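# 零食软包装的印刷与回收标识调查

课程作业报告 2021年5月8日
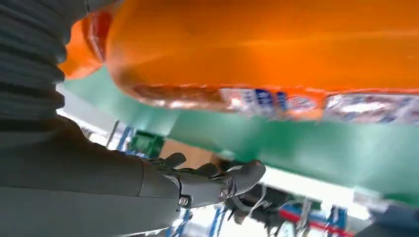 Mal-soon Noh在中期讨论时提出,包装袋上的标识印得再清楚,如果居民楼下没有对应的投放口,调查标识的意义就很有限。我们接受这一意见的一部分,在问卷里补了投放条件的题目,但报告的重点仍然放在标识本身。

## 一、选题经过

小组最初想做的题目是“校园一次性塑料用量”,后来发现范围太大,食堂、快递、超市三块的数据来源完全不同,一个学期做不完。一月份开题时缩小到软包装,再缩小到零食类软包装。这类包装在宿舍垃圾里占的体积大,重量却很轻,称重统计时容易被忽略。

软包装在这里指用塑料薄膜或复合薄膜制成、装入内容物后形状可变的包装,包括枕式袋、自立袋、三边封袋。硬质塑料盒、纸盒、金属罐不在范围之内。有些产品外面是纸盒、里面是薄膜小袋,我们只记录小袋。

调查想弄清下面几件事:

1. 零食软包装上有没有材质或回收标识,印在什么位置;
2. 标识的大小和颜色对比是否影响辨认;
3. 购买者看到标识后是否知道该怎么投放。

第三个问题原来写的是“购买者是否正确投放”,老师指出我们没有办法跟到垃圾桶边上去核对,于是改成现在的说法。

## 二、背景资料

### 2.1 复合薄膜的结构

常见的零食袋很少是单一材料。外层通常用双向拉伸聚丙烯或聚酯,便于印刷,也有一定的挺度;中间可能有镀铝层,用来阻隔光线和氧气;内层是聚乙烯或流延聚丙烯,负责热封。各层之间用胶黏剂复合,或者用挤出的方法粘在一起。

这种结构对食品保存有利,对回收不利。几种塑料的熔点和相容性不同,混在一起再造粒,得到的材料性能较差。镀铝层虽然很薄,也会影响再生料的颜色。近几年有企业改用单一材质结构,例如全聚丙烯或全聚乙烯,阻隔性能靠涂层补足,成本比普通复合膜高一些。

### 2.2 印刷方式

软包装以凹版印刷为主,适合长版大批量,颜色厚实。柔版印刷近年用得多了,小批量订单还有用数码印刷的。印刷又分表印和里印。里印是把图案反印在外层薄膜的内侧,再与其他层复合,油墨夹在中间,不易磨掉,表面也能保持光泽。

光泽对辨认有影响。薄膜表面反光强,袋子又不平整,小字落在折皱处或封口附近时,换几个角度才能看全。我们在预调查中就遇到这个问题,后面的测量方法因此做了调整。

### 2.3 标识种类

我们见到的标识大致有三类。第一类是三角形循环箭头,内有数字代码,下面有时附材料缩写,复合材料一般用数字7或者直接写出各层缩写。第二类是文字说明,例如“包装材质:复合塑料”,多与配料表印在一起。第三类是“请勿乱扔”之类的人形图案,这类图案只提醒投入垃圾桶,与材料能否回收没有关系,但不少受访者把它当成可回收标志。

## 三、调查方法

### 3.1 样本收集

样本来自Purkow和Clornden两家便利店的货架,以及同学交来的空袋。Purkow在宿舍区南门,货架以膨化食品和饼干为主;Clornden在教学楼一侧,坚果和果干多一些。空袋要求完整,撕口不能破坏背面的文字区。同一品牌同一规格只留一个,不同口味如果版面相同也只留一个。

一共登记了3,114件商品条目,去掉重复版面和硬质包装后,进入测量的软包装样本为901个。条目的登记由两人轮流做,一人念,一人录入,每天收工前抽查一遍。

### 3.2 测量项目

每个样本记录以下内容:

| 项目 | 记录方式 |
| --- | --- |
| 袋型 | 枕式、自立、三边封、其他 |
| 底色 | 按目视归入大类 |
| 标识种类 | 循环箭头、文字、人形、无 |
| 标识位置 | 正面、背面、侧边、封口处 |
| 标识高度 | 直尺量取,精确到毫米 |
| 对比情况 | 清楚、一般、不清楚 |

测量前把袋子压在玻璃板下展平。预调查时没有压平,同一个袋子两个人量出来的高度能差两毫米。对比情况由两人分别判断,意见不一致时请第三人看,以多数为准。

底色没有用色差仪。学院的仪器要提前预约,而且薄膜反光会影响读数,目视归类已经够用。

### 3.3 问卷与访谈

问卷放在班级群和宿舍楼公告栏,题目不多,先问平时是否注意包装背面的标识,再给出几种图案请受访者选择含义,最后问所在楼栋的垃圾桶分类情况。问卷之外做了22人的短访谈,每人十分钟左右,地点在图书馆一层。访谈时不出示实物,只用打印的黑白图案,免得受访者认出品牌后按照印象回答。

## 四、结果

### 4.1 标识的有无和位置

多数样本至少有一种标识,最常见的组合是人形图案加循环箭头。完全没有标识的样本集中在散称小袋和进口贴标产品上。散称小袋面积小,正反面基本被品名和生产日期占满;进口产品原版面可能有标识,加贴的中文标签有时恰好盖在上面。

位置以背面下方居多,通常挨着条形码。枕式袋有一条背封,把背面分成左右两半,标识常靠近背封,袋子鼓起来以后这一区域会弯曲。自立袋的情况好一些,部分产品把标识放在底部折边,拿起来翻看才能见到。印在正面的很少,Skikance的两款果干是比较明显的例子,材质文字放在正面右下角,用白底深色字。

### 4.2 大小与颜色

标识高度以5毫米最为多见。小袋产品还要更小一些,箭头中间的数字已经糊成一团。大包装的标识并没有随版面按比例放大,一个全家装和一个普通装往往用同样大小的图案。我们推测设计文件是直接沿用的,没有向厂家核实。

颜色对比方面,不清楚的情况主要有两种。一种是标识直接反白在浅色渐变底上,边缘不清;另一种是在银色镀铝底上印浅灰或浅蓝,光线一变就看不见。鲜艳的深底色配白字,辨认起来一般没有问题。黄色底配白字的效果较差,这一点和我们开始时的估计一致。

透明开窗的袋子要单独说明。开窗处没有白墨打底,图案印在上面时,背景就是里面的食品,装满时和吃完后看到的对比完全不同。我们按空袋判断,所以结果会比顾客在货架前看到的偏好。

### 4.3 受访者的理解

访谈中,大部分人认得循环箭头,但对中间的数字说不出含义。有人认为数字越大越环保,也有人认为是可以重复使用的次数。人形图案被理解成“可回收”的情况前面已经提到。问到带镀铝层的袋子应该投到哪里,回答分成两派,一派认为有塑料就算可回收物,另一派认为沾了油就是其他垃圾。

后一派的做法更接近宿舍区的实际要求。宿舍区公告栏写明,受污染的塑料薄膜按其他垃圾投放。可是公告栏的字也不大,贴在电梯对面,被招聘海报遮了一半。

投放条件的题目显示,各楼的桶不一样。老楼一层只有两种桶,新楼有四种。住在老楼的同学在问卷的补充栏里写得比较多,主要是说分好了也没有地方放。Mal-soon Noh的意见在这里得到一部分印证。

## 五、讨论

### 5.1 标识承担了过多的意思

同一块不大的区域里要放材质代码、投放提醒、认证图案和企业自己的环保口号。各种图案大小相近,颜色相同,排成一行,读者分不出哪一个是法规要求的,哪一个是宣传。有一款Um饼干的背面并排印了一整行图案,其中只有一个与包装材料有关。

可行的改法是把材质标识与其他图案分开,放在固定位置,旁边加一句短文字。文字比代码容易理解,缺点是占版面。小袋产品可以只在外层大袋上给出完整说明。

### 5.2 材料代码与投放要求不对应

代码说的是材料,垃圾桶分的是类别,两者之间需要换算。聚丙烯的瓶盖和聚丙烯的零食袋代码相同,在很多地方的投放结果却不同,因为薄膜太轻、太脏,分拣和清洗的成本高于再生料的价值。仅凭包装上的信息,购买者得不出正确答案。

因此我们不建议把投放出错的责任全部归到标识设计上。标识改得再好,也需要本地的投放说明与它配合。

### 5.3 调查的不足

样本来自两家校内便利店,进货渠道接近,不能代表一般超市。散称产品收集得不够,空袋大多已经撕坏。对比情况由人判断,三名成员里有一人轻度近视且测量时没有戴眼镜,前两天的记录后来重做了一遍。访谈对象都是在图书馆里找到的,以高年级为主。

问卷第四题的措辞有问题。原题为“你是否会根据标识分类投放”,选项是“会”和“不会”,没有给“有时”。不少人在补充栏里注明了“看情况”,这部分答案没有办法归类,统计时去掉了该题。

## 六、建议

针对校内可以做到的事情,提出以下几点:

- 便利店在收银处放一张零食袋投放说明,文字以宿舍区现行要求为准;
- 电梯对面的公告栏留出固定位置,不与海报混贴;
- 老楼一层增设可回收物桶,先选一栋试行一学期;
- 下一届如果继续这个题目,测量表可以直接沿用,问卷第四题需要重写。

Clornden的店长已经答应在收银处放说明,排版由我们负责,纸张用A5。Purkow还没有答复。

## 七、分工与资料存放

样本登记和测量由全组共同完成,问卷由两名组员设计,访谈记录整理成文字后删除了录音。测量表的电子版存在课程共享文件夹中,文件按袋型分开。实物样本装在四个纸箱里,放在实验楼三层的储物柜,学期末统一处理,需要查看的同学请在此之前联系组长。

## 附:测量时的几条约定

1. 标识高度只量图形本身,不含下方文字。
2. 同一标识出现两次时,记较大的一个。
3. 贴标遮住原图案的,按“无”登记,并在备注栏写“遮盖”。
4. 封口处的标识被热封纹压过,仍能认出的记“一般”,认不出的记“不清楚”。
5. 底色为渐变的,以标识所在位置的颜色为准。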